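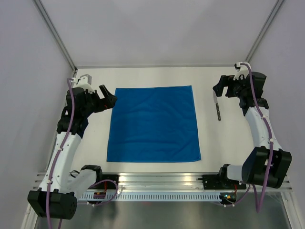
Photo: Elisa Villa

Sastuvau (team sport)

Sastuvau is a seven-a-side ball game played on grass, and I've been writing up its history for this wiki since I quit playing it in my thirties (knees, mostly). If you've ever seen handball and thought it needed more mud, you're most of the way there already!

The game comes out of Ukgate, where two factory clubs started playing a rough version of it on a field behind the rail yard. The rules weren't written down until Italo Pace, who coached the Ukgate side, got tired of arguing and typed up four pages. I've read a copy and it's a delight – he spends a whole page on throw-ins and then covers fouls in two lines.

Rules of play

Each team has seven players on the field and up to five on the bench. You score by throwing the ball through a low gate at either end, and a goal from outside the arc is worth 3 points, while anything closer gets you one. You can carry the ball for four steps, and then you have to pass, shoot or bounce it. Tackling is legal above the waist and below the shoulders, and yes, every referee I've ever met draws that line somewhere different.

A match is two halves of 25 minutes. Ties stand during the regular season, but in the playoffs you get a ten-minute extra period and after that a throw-off from the arc.

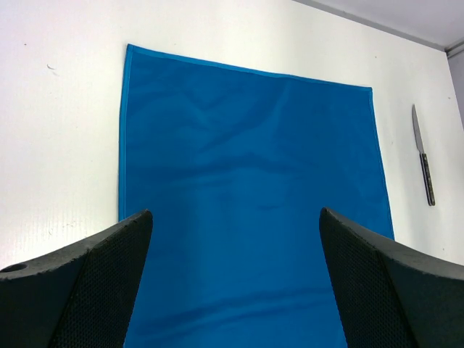

Reading time: 3 minutes

The league

There are eight clubs now, and the season runs from March to September. Zarnunance has been the team to beat for as long as I've followed it. Their best years came under Loredana Morelli, who took over as head coach after a long stretch as defensive assistant at Duda and brought half of Duda's playbook along with her (people there still grumble). She liked a high press and two runners out wide, which most clubs copied within a couple of seasons, mine included, and we did it badly.

Her own assistant, Graziella De Luca, has the job these days. She's kept the press but drops one runner back when they're ahead, and I'm not a fan. It's duller to watch, though I'll admit they give up fewer goals.

Records

The career scoring record belongs to Rebecca Marchetti of Zarnunance, with 489 goals in 122 matches. I saw a good number of those from the wrong side of the field, and she had a sidearm shot that dipped late and made keepers look silly. Passing 200 goals used to get you a framed jersey from the league, but that got dropped when money was tight. I'd love to see it come back!

Assists weren't tracked in the early seasons, so the all-time list on the league's site leaves out several of the old Ukgate players. I'm working through match reports to fill in what I can, and the first two seasons are done.

See also: Ukgate; Duda (club); List of Sastuvau head coaches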